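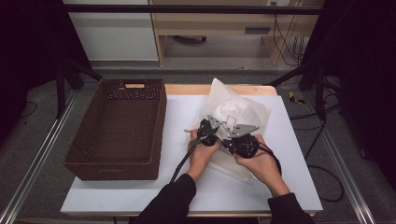
The soft stuff

Getting plastic film out of the kitchen is easy. Finding someone who wants it takes longer.

By Lilla Antal
21/03/2026

The drop-off at Jurari is open on Wednesdays and Saturday mornings, behind the old produce store, and by nine the first cars are already backed up to the roller door. People bring bread bags, frozen pea bags, the wrap off toilet paper, the big crinkly sleeves that new doonas come in. Most of it arrives stuffed inside another bag. One man unloads a wheelie bin he has been filling in his garage for a year and a half.

Irén Nyitrai stands at the sorting bench in a work apron and tips each load out. She has run the site for four years, and she can tell by the sound whether a bag is any good to her. Polyethylene, the soft stretchy film used for bread and shopping bags, makes a low rustle. Polypropylene is noisier and springs back when you scrunch it. Chip packets are usually several layers bonded together with a metallised lining, and they go in a cage of their own at the far end.

"People think I'm being fussy," she says. "I had a bloke argue with me over a coffee bag for ten minutes. He'd washed it and everything. Lovely clean bag, and I can't do a thing with it."

Jurari is a wheat and sheep town with one main street, two pubs and a council that has never run a kerbside collection for soft plastics. The yellow-lidded bin takes bottles, tins, cardboard and rigid tubs. Film is not allowed in it, because it wraps around the rotating shafts at the sorting plant and the line has to be stopped while somebody cuts it free. So for years the film went in the red bin and then to the tip, where a fair bit of it blew against the fence.

The drop-off began as a row of chaff bags hung on hooks in the produce store. The owner at the time let Nyitrai use a corner by the loading dock. When the store closed she took over the lease, bought a second-hand Engström baler from a box factory that was shutting down, and went looking for a buyer. That took her 17 months.

What the buyer wants

The trouble with film is that it weighs almost nothing. A ute tray heaped to the top of the cage carries less material than a couple of crates of milk bottles, and it costs as much to drive. Baling fixes some of that. A finished bale at Jurari weighs about what a person would guess by looking at a fridge, and a forklift can stack them three high. But the bales still have to travel, and for a long time every processor that Nyitrai rang was either full or a day's drive away.

The one that said yes was Plenell, a small firm that makes fence droppers, garden edging and cable covers from recycled polyethylene. Its operations manager, Nuwan Cassim, remembers the first load as a bad one.

"It was damp, there were receipts all through it, and someone had put in a pair of swimming goggles," he says. "We took it anyway. I wanted to see if the second one would be better."

It was, and the one after that was better again. Plenell now takes a bale only if it comes with a sheet saying what went into it and who sorted it. Cassim's crew break open one bale from each delivery and go through it by hand on the shed floor. If it's clean, the rest go straight to the shredder. From there the flake is washed, spun dry, melted and pushed through a screen into pellets.

Film is harder on the equipment than bottle plastic. It floats, it clumps, and it holds water in every fold, so the drying stage uses a lot of power. Ink is another nuisance. A printed bag turns the pellets a greyish green, and for that reason nearly everything Plenell sells is black or dark brown. Clear film fetches more, and Cassim would like to see it kept apart from the start. Jurari started doing that last winter with a separate cage for unprinted bags. It fills more slowly than the others.

The fence droppers sell best. Farmers like them because termites don't, and because they can be driven in with the same gear as the timber ones. They do sag a little in very hot weather if they're left lying across a gap, and the company says so on its delivery dockets.

At the shop end

Khoa Tăng owns the Grunden supermarket on the main street, and he has been trying to hand out less film in the first place. He dropped plastic bags at the checkout years ago. The produce section was a slower job. When he took away the thin bags on the roll, customers put loose green beans straight on the scales, which was fine, and loose mushrooms, which was less fine. Some brought their own mesh bags. Plenty went back to buying the pre-packed trays, and that meant more plastic went out the door than before.

"So the roll came back," he says. "It's down the end now, by the mushrooms. You've got to want it."

His larger worry is the packaging customers never see. Every pallet that comes off the truck is bound in stretch wrap. Cartons of clothing and homewares are lined with a bag, and inside the liner each item has its own bag as well. Tăng used to pay for a skip to take it away. Now his night fill team pushes the clear wrap into a sack by the back door, and it goes to Nyitrai twice a week. It's the cleanest material she gets. In a good month, she says, 44 per cent of what she bales comes from businesses, and she spends far less than that share of her time sorting it.

Tăng doesn't think shops can fix the rest without the suppliers. He has asked several of them for cartons without the inner bags. One agreed. The others told him the bag protects against moisture in transit, and he concedes that they are right about that, at least for flour.

What to do at home

Etelka Kun teaches a night class in household management at the Jurari community college, and the soft plastics session is the one people ask about beforehand. Her advice is fairly short.

Shake out crumbs and let bags dry on the rack before they go in the collection. A rinse is only needed if there has been meat or something sticky in them. Pull off paper labels where they come away easily and leave them if they don't. Don't tie knots. A knotted bag can't be checked from the outside, so someone has to stop and undo it. Keep out anything labelled compostable, which looks the same as ordinary film and spoils the melt. Keep out cling wrap too, unless the site you use says otherwise, as some of it is PVC.

She also tells the class to reuse what they have. A bread bag is good for a second loaf, or for muddy shoes, or for lining the kitchen caddy if the council allows it. She has a drawer of them at home, folded into triangles the way her mother did it, and says the drawer is a better guide than any number to how much a household gets through. When it won't shut, she knows she's been buying the wrong bread.

Where it goes from here

The council is due to decide before winter whether to put money into the drop-off. Nyitrai has asked for $100 a week towards the power and for a concrete slab outside the roller door, where the cars have churned the gravel into a trench. She hasn't asked for wages. Two part-time sorters are paid out of what Plenell hands over for the bales, and in months when the price drops she goes without her own share.

There is talk of a collection day at Grunden's car park, and of neighbouring towns sending their film to Jurari for baling. She is wary of both. The baler needs a new ram seal, the shed is full by the end of most weeks, and a town that hasn't learned to keep out the coffee bags will send her a lot of coffee bags.

For now the hours are staying as they are, Wednesdays from ten until four and Saturdays from nine until noon. Silage wrap and baling twine are not accepted.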